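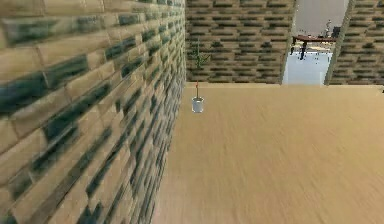 # Pultulley navigation cell

The **Pultulley navigation cell** is a simulated indoor test cell for mobile robots, maintained at Prellham. It consists of a set of connected rooms, a virtual robot base and a camera model. Rendered camera views are used to check the cell after each change to its room files.

## Setup

The rooms are built from flat wall and floor panels with image textures. One room has tan brick walls streaked with green and gray, a smooth wood-look floor and a potted plant standing near the back wall. An open doorway leads from it to a brighter room with a long, low table.

Brick is a demanding texture for visual odometry. Its repeated pattern can cause false matches between views, and a wall close to the camera renders soft at low texture resolution. Ashraf Cherkaoui, who wrote the original room files, set the matching limit at 254 features per view. The plant gives the localizer a landmark that breaks up the brickwork.

## Maintenance

The cell is reset before each test series. The operator reloads the room files, returns the base to its start pose and runs a fixed route of 117 poses. Views are then compared with the stored set — any pose that differs is opened by hand.

Collision shapes are kept apart from the visible meshes and have to be checked separately. Thin posts, open containers and raised objects cause most of the faults. A bin on a stand needs its own shape for the post and feet, with the gap under the body left clear. An open wastebasket needs a hollow shape, or the range sensor reports a solid block. 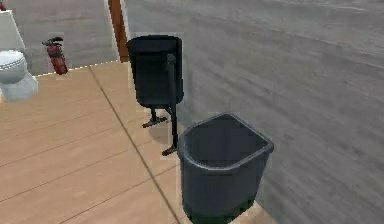 **Category: Fixtures and collision shapes**

Fixtures in this part of the cell include a toilet, a wall-mounted red fire extinguisher, a black bin on a stand and an open gray wastebasket. The two bins stand near the same gray wall. Ingvild Sjögren rebuilt their collision shapes in July, after the planner had refused nearly 12 valid routes.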